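Equipment Planner, Robot Work Cells (full time)

Wutico builds and runs robot work cells for small manufacturers. We are looking for a planner to own the equipment budget for our bench program, starting in October. The job is on site and reports to Ljubica Delić, head of operations.

We have 97 benches in use and plan to reach 127 next year. Each one needs arms, grippers, controllers, framing, power and spares. Much of the work is small: pricing rail, deciding how many outlets a bench gets, and knowing which plugs and adapters to stock. You will spend part of each week at the benches with the people who use them.

A typical task at a bench is handling plugs and adapters next to a power strip.

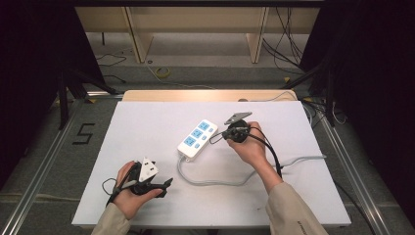 What you will do
Keep the parts list for each bench type up to date – the current list runs to some 432 lines.
Get quotes for arms and grippers and compare them over 5 years, service included.
Plan power and cabling with Tihomir Mladenović before orders go out.
Report spending against budget every month.

What we ask for
Experience buying technical equipment, good spreadsheet skills and clear written English. Robot programming is not required.

To apply
Send a resume and a short letter to Zorica Janevski in the Wutico hiring office. Interviews are held at the shop and include a bench visit.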